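Tredora Community Hall
Kitchen and Pantry Walk-Through, with Comments
Last gone over in December, before the summer bookings

Thanks for having another look through the kitchen with us. The hall gets a lot of love from a lot of different groups, and on the whole you're all very good to it. The comments are a bit longer than the ticks this time, so put the kettle on before you start.

1. Fridge temperature
OK. Sitting at 4 degrees when we opened up at 7.30 am and still there at lunchtime. The log sheet on the door had been filled in by every group but one (you know who you are, and we still like you).

2. Freezer seals
Needs attention. The lower corner of the chest freezer is letting a little frost build up along the lip. Filley Refrigeration have been rung and will bring a new seal. In the meantime please press the lid down firmly and don't stack trays so high that it rests on them.

3. Hot water at the hand basin
OK, and lovely and quick now the new unit is in. Soap full, paper towel full. Please don't rinse vegetables in the hand basin, even when the big sink is busy.

4. Gas stove and shut-off
OK. All burners lit first go. The shut-off valve turns freely and the label is readable again after a good scrub with a bit of vinegar. Whoever is last out still needs to turn it off at the wall.

5. Fire blanket and extinguisher
OK. Both on their hooks, tags in date. Someone had hung an apron over the blanket, and we've moved it to the back of the door. Keep that bit of wall bare, please.

6. Power leads and appliances
Fix before next use. The big urn has a crack in the plug and has been put away with a note on it. The 2 toasters and the sandwich press were tested and tagged by Prulent Electrical and are fine to use. The Thongdee cooking class brings its own rice cookers, which were all in good order, and it was a pleasure to see the cords wrapped so neatly.

7. Floor and mats
OK. No lifting edges. The rubber mat in front of the sink could do with a hose down outside on a warm day, if anybody has ten minutes and a pair of old shoes.

8. Dry goods
Mostly OK. Flour, sugar and rice are all off the floor and well clear of the cleaning cupboard. We did throw out a 500 g bag of lentils that had been left open on the bottom shelf with a peg on it. Pegs slip, and pantry moths are patient little creatures. Anything opened goes into a tub with a lid that goes all the way across, with the name of the food and the month written on tape. If a lid is split or won't sit flat, pop the tub in the box by the back door and we'll find it a gentler job in the craft cupboard.
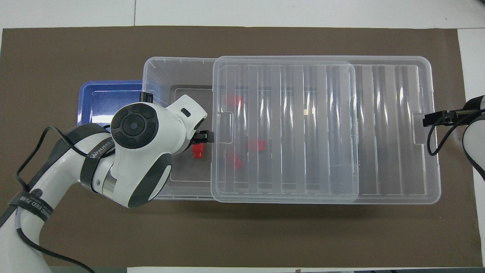

Can we leave our group's biscuits and tea bags in the pantry between bookings?
Your group is welcome to use the second shelf, so long as everything is sealed and labelled with the group's name and the month it was opened. Fresh food, milk and leftovers need to go home with you at the end of the booking.

9. Allergy labels
Needs attention. The nut-free shelf had a jar of satay sauce on it. It has been moved, the shelf has been wiped down, and there's a new sign in much bigger letters.

10. Rubbish and recycling
OK. Bins emptied, lids shut, no smell to speak of. Food scraps go in the green bin, and the liners for it are under the sink behind the dish brushes.

11. First aid kit
Top up. Down to 2 burn dressings and hardly any blue bandaids. More are on order. If you use something, write it in the little book, even if it was only a bandaid.

12. Exit door
OK. Opens outwards without a shove. Please keep prams and trolleys on the verandah side.

Still to do: freezer seal, urn plug, burn dressings. We'll go round again once the seal is in.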